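Sealing a garage slab: worth it or a racket?
Flooring and Concrete > General

mudsill42
Posted 4 July 2025
Got a quote from Drodcombe to grind and seal my garage floor. $2437 for a two-car. The guy says bare concrete "drinks" oil and salt and I'll be replacing the slab if I don't act. Is any of that true?

plainjoist
The drinking part, sort of. The replacing part is sales talk. My slab has been bare since the house was built and it's stained and ugly and perfectly fine.

Kettle_Run
Disagree. If you get road salt, the top layer flakes. I used the Vandik penetrating sealer in November and it made it through winter with no new pitting.

plainjoist
One winter proves nothing. Did you leave a patch unsealed to compare?

Kettle_Run
No, I wanted my floor sealed.

plainjoist
Then you don't know what it did.

mudsill42
So is there a test I can do before I hand over the money?

offcut_annie
Two, both free.

1. Water drops. Sprinkle some on and wait five minutes. If they soak in and go dark, the slab is open and will take a sealer. If they bead, something is already on there and a penetrating product is wasted.

2. Look at the color in daylight with the door up. Plain gray is what you want to start with. White fuzz along the walls means moisture coming through, and I wouldn't coat over that for any price.

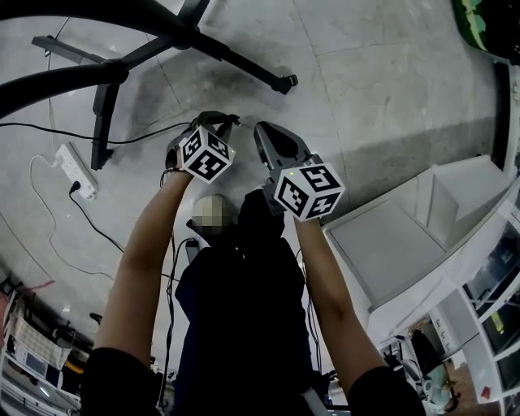 3. Ask what product they're using and get the data sheet – if they won't name it, walk.

mudsill42
Drops soaked right in. He wouldn't name the product, just "commercial grade."

plainjoist
There's your answer.

Kettle_Run
About Drodcombe, sure. I'd still seal it yourself.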